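Masmont Completes Service of Ruto Assembly Cell, Revises Maintenance Schedule

2nd October

The Masmont engineering office has completed a scheduled service of the Ruto cell, the robot workstation used for small wooden assemblies. The work covered the arm joints, the gripper fingers and the parts fixture, and the cell has been cleared for normal use.

As part of the service, the office also reviewed the wooden parts the cell is set up to handle. The parts were worked by hand at a table so that the grip points in the cell's program could be checked against them.
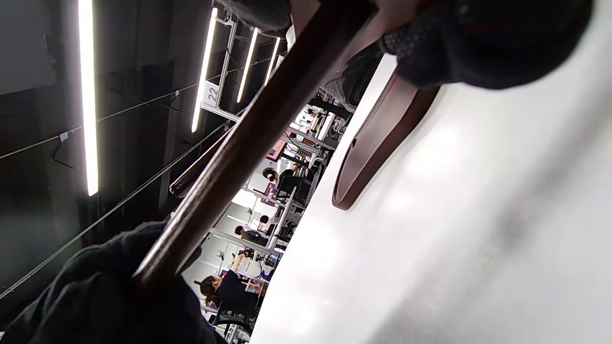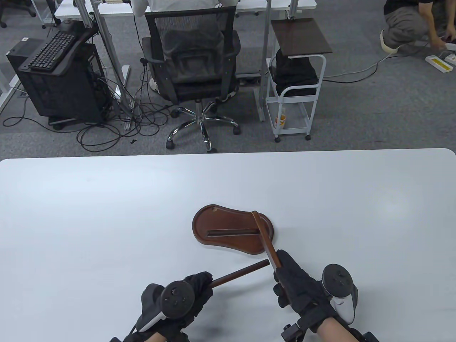 Wooden parts handled with gloves during the review at Masmont.

Gunther Frerichs, writing in response to the first notice of the service, asked whether hand checks of this kind should be repeated each time the fingers are changed. He noted that at his own site a worn finger pad had shifted the grip on a long stick by 2 millimeters, and that the fault was first blamed on the program. In his view, the pads should be measured before anyone edits a grip point, and the old values should be kept on file until the next service.

The office has accepted the suggestion. Under the revised schedule, finger pads will be measured every 300 hours of operation and replaced when wear reaches the limit set out in the cell handbook. The earlier schedule, issued in June, called for a visual check only. Each set of measurements will be entered in the service log together with the grip values in force on that day.

Joint lubrication remains at 3,000 hours. The wrist joint was found to have more play than the other joints and was adjusted during the service. It will be inspected again at the next pad measurement. The fixture was removed, cleaned and returned to its locating pins, and two worn clamps were replaced with parts supplied by Zacharopoulos.

After reassembly, the cell was run at reduced speed for 100 cycles. Athina Vasilakis, who led the service, reported that one stop occurred during the run and was traced to a loose sensor connector at the fixture. The connector was reseated and the full run was repeated without a further stop.

Operators are asked to note two changes. The cell must now be returned to its home position before the fixture door is opened, including for routine cleaning. Grip values may be edited only by staff named in the service log, and the previous values must be saved under the date of the change.

The same schedule will be applied to the cell at Nitham once its replacement pads have been delivered. Questions about the handbook pages affected by the change should be sent to Yasir Chaudhry at the engineering office.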